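Returning to work after a long gap: explain it or leave it?
Forum: Work and Careers

olwood_felista
I was out of paid work for five years. Now I apply for office jobs in Olwood and I do not know if the gap must be in my CV. Please advise.

Jabari K
Write it in one line, with the years. Recruiters see it anyway.

anjana_m
I disagree with Jabari. My CV had no word about my gap and I got 8 interviews. Explain it when they ask.

Jabari K
That depends on the field. In accounting they ask before the interview.

khamphan49
I took a temporary contract in Etwood first, 21 weeks, room included. After that the gap was old news.

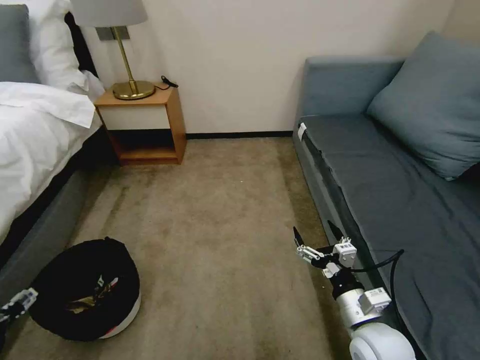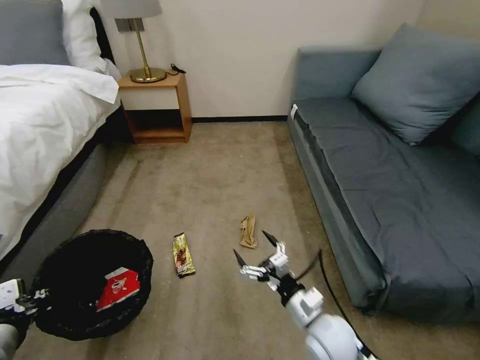 The bed and the nightstand, two times.
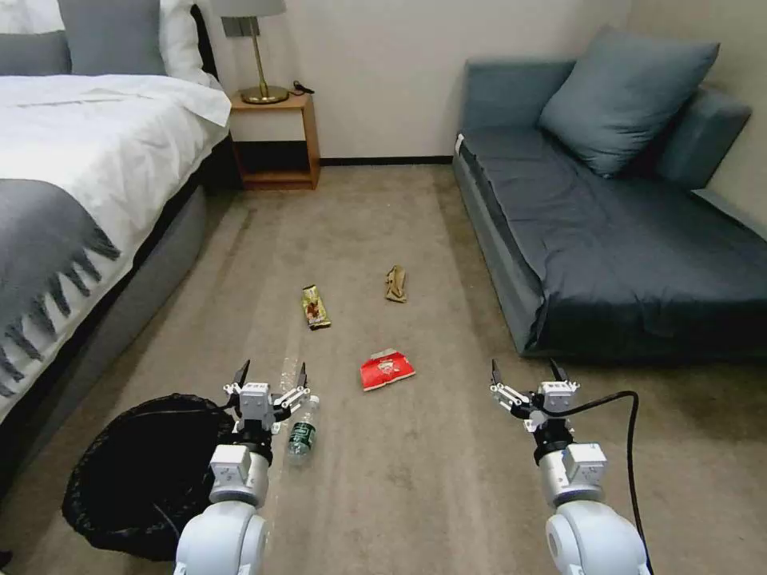 Reply from Francine McIntyre
Temporary contracts are not for everyone. With small children I could not move to another town. I would ask for part-time hours first.

olwood_felista
Thank you all. I will try the one line, and ask Flondo about part-time.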